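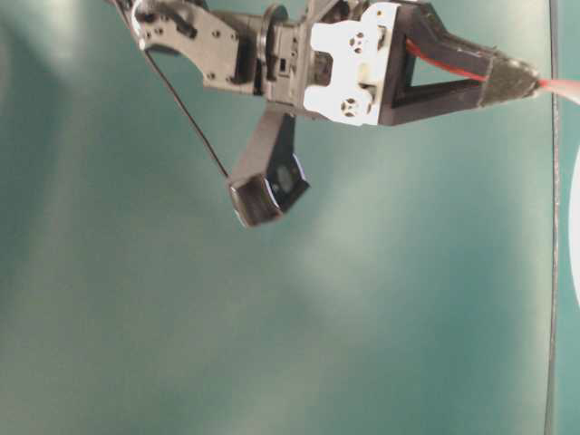
M. Fahmy

Data > Rainfall > Lidudside > README

# Lidudside rainfall transcriptions

Daily rainfall readings copied from the handwritten station books at Lidudside, Bonness and Jasel. The earliest book starts in 1953. Last updated February 2020.

## Files

- `daily.csv` – one row per station per day
- `stations.csv` – station names, elevation in metres, opening and closing years
- `notes.txt` – remarks from the margins, copied as written

## Columns in daily.csv

- `station` – three-letter code, see `stations.csv`
- `date` – year, month, day
- `rain_mm` – rainfall in millimetres
- `flag` – blank, or one of the codes below

## Flags

- `A` – accumulated total, gauge not emptied the day before
- `T` – trace, entered as 0.0
- `Q` – handwriting doubtful

## Units and times

The older books are in points (hundredths of an inch). These were converted to millimetres and rounded to one decimal place. Gauges were read at 9 am and the total belongs to the day of reading. Some gridded products use the day before, so check before you merge.

## Known problems

The Bonness book has water damage and two pages can't be read. Those days are left out of the file – don't treat them as dry. The Jasel gauge was shifted one August to get it clear of a pepper tree, and totals before and after the move haven't been adjusted to match.

## Licence

Free to use with attribution. Please report errors with the station code and date, and the page number if you have access to the books.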